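Tullus Backlist Project
Interim report to the Harkow Fund, second period

Status: on schedule for editorial work, four weeks behind on audio.

1. Scope of the period

The grant covers the reissue of six out-of-print horror and crime novels under the Tullus imprint, in paperback, ebook and audio. In this period the plan called for three titles to be on sale and a fourth to be in final proof. Three are on sale. The fourth, Malabanan, is in second proof and will go to the printer in March.

2. Text preparation

No usable files survived for any of the six books. Each was scanned from a library or dealer copy and run through text recognition. Error rates varied with the paper. The two titles first printed on cheap mass-market stock needed a full line-by-line read against the scan, and the others needed one pass plus a check of chapter openings, italics and scene breaks.

The proofreading log for Malabanan closed its first round with 1,366 corrections. Most were single characters, chiefly "rn" read as "m" and dropped quotation marks. A smaller group were errors in the first edition itself. We corrected spelling and obvious dropped words and left the author's punctuation alone. Two passages where the first edition and the later book club edition differ were settled in favor of the first edition, and a note at the back says so.

3. Production

Cernia, the first title, was printed in a run of 600. The second and third are print on demand. The interior design is shared across the series, with one typeface, one chapter opening and one running head, and this has cut layout time per book from nine days to four. Cover art for the fifth title was rejected at the sketch stage because it was too close to the cover of the second. A new sketch is due in February.

Page count for the third title came in higher than quoted, at a unit cost we could not recover at the planned list price. The price was raised by one dollar before release.

4. Sales and reviews

Combined sales for the three released titles to the end of the period were 2,768 copies in all formats. Ebooks made up the larger share. Paperback sales were strongest for Cernia, helped by a display table at two regional conventions. Sales of the third title are slow, and it has been on sale for only five weeks.

Reader reviews across the main retail sites stand at 169. The average is lower for the second title than for the other two. The most common complaint is the ending, which we did not alter. A few early reviews of Cernia mentioned missing scene breaks in the ebook. The file was fixed and replaced within the week, and later reviews do not raise the point.

Advance copies went to magazines and blogs three months ahead of release for the first two titles and six weeks ahead for the third. Six weeks was too short. Coverage of the third title appeared mostly after publication. The three-month lead will be restored for Malabanan.

5. Audio

Recording of Cernia is complete and in editing. The narrator for the second title withdrew before the session, and a replacement was hired at the same rate. This accounts for the delay. No extra money is requested.

6. Rights

Signed contracts are in hand for five of the six books. The sixth is held by an estate with two heirs, one of whom has not yet returned the agreement. If it is not signed by April we will propose a substitute title from the reserve list attached to the original application.

7. Budget

Spending is within the approved total. Scanning and proofreading are over their line by a small amount, and cover art is under by a similar amount. We ask for approval to move the difference between the two lines.

8. Next period

Publish Malabanan in all three formats. Complete the text of the fifth title. Release the Cernia audiobook. Send the third report in July, with returns figures for the first printing included.
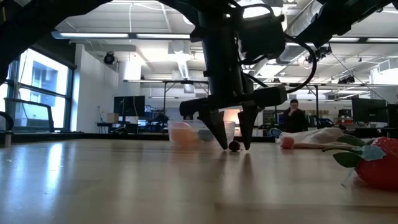
Returns for Cernia are left out of the sales total in section 4, as the distributor reports them one quarter in arrears.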